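SPORT MANAGEMENT 2365
Topic 3: Player registration, transfer and contract status

Notes prepared by Sze-wing Tsao. Read before the March tutorial.

3.1 Registration and employment

A professional footballer stands in two separate legal relationships. The first is the employment contract with the club, governed by ordinary labour law. The second is registration with the national association, which confers eligibility to play in sanctioned matches. The two usually run together but can diverge. A player whose contract has been terminated may remain registered until a release is lodged, and a player under contract may be unregistered for a whole season if the club has filled its import quota.

Students often treat "signed" and "registered" as synonyms. Assignments that do so will lose marks under criterion 2.

3.2 Import quotas

Most leagues limit the number of foreign players a club may register. The limit applies to registrations, so a club may employ more foreign players than it can field. The surplus player continues to draw wages, trains with the squad and has no right to selection. Whether prolonged non-registration gives the player just cause to terminate depends on the contract wording and the rules of the competition.
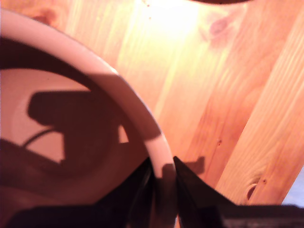 3.3 Worked problem: Gudberg v Brarnham

Gudberg, a striker, holds a two-year contract with Brarnham Athletic. After one season the club signs Chang, also a foreign player, and de-registers Gudberg to free the quota place. Gudberg's appearance bonus is $200 per match. His agent, Jandemel Sports, gives written notice of default. The club is allowed 72 hours under clause 3 to remedy the default and does not reply.

Consider the following in order:

(a) Is de-registration a breach of an express term, an implied term, or neither?
(b) Are lost appearance bonuses recoverable as damages, and on what assumption about selection?
(c) Does a new contract signed elsewhere reduce the amount owed? Refer to the duty to mitigate.
(d) Which body has jurisdiction if the contract is silent?

For part (b), note that base salary and contingent payments are assessed separately. Show your working for each.

3.4 Reading

Course reader, chapter 3, omitting the appendix on youth academies. Training compensation is covered in Topic 5.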